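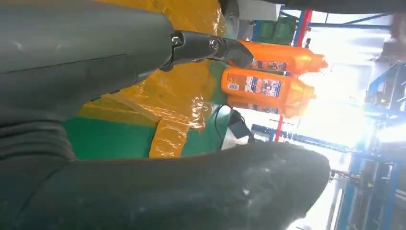
Home Workshop Packing bench Stores Contact

July, Haf Lougher

Packing bench tips: sharing the table with a two-handed robot

The notes cover manual bench work at the Piswood stores, where bottle sorting is now split between staff and a robot. They apply to any small stockroom making the same change.

Laying out the mat

Use a plain mat in one solid color. Green works well under orange bottles. Patterned mats and bare steel both gave us more missed grips in the first weeks. Tape the corners from underneath.

Lay bottles on their sides with clear space between them. A bottle pressed against its neighbor leaves no room for a finger on either side. Staff used to push stock together to save space, and that habit takes the longest to lose.

Keep label stock, tape offcuts and wrapping flat. Loose plastic film lifts at the edges and catches under fingertips. If a yellow marker sheet is used for the intake side, press the overlaps down at the start of each shift and replace it when the edges curl.

Handing over

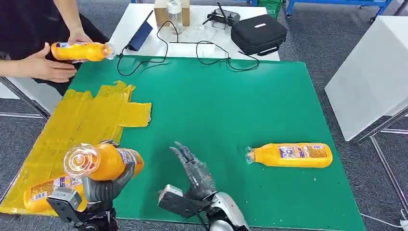 Hold the bottle level, one hand near the neck and the other under the middle of the body. Bring it in from the side of the table, set it down on the mat, and withdraw both hands before calling the next move. Do not place a bottle directly into a moving hand.

Agree on one word for "clear" and use it every time. We use "off." Sleeves should be close-fitting. Take off lanyards.

Cables and small items

Cables draped over the front of a desk end up on the mat. Clip them to the back edge at the end of the day. Controllers, tablets and cases belong on the desk behind, never on the working surface.

What changes in the job

The Dorkport site moved 200 bottles per shift by hand at one bench. With the robot the same bench still needs a person, but the work is different: presenting stock, checking labels, clearing jams. Wrist complaints went down. Complaints about waiting went up. We now rotate every 40 minutes, and the person coming off goes to shelving or order checks.

Put the rotation in writing before the equipment arrives. Brevon did it afterward and spent the summer arguing over who had the bench on Saturday. Pay grade for bench operators should be settled at the same time.

Cleaning

Wipe finger pads with a damp lint-free cloth at shift change, power off. Dust on rubber reduces grip. Check exposed bolts on the finger joints by eye and report any that have backed out. Bench staff do not tighten them.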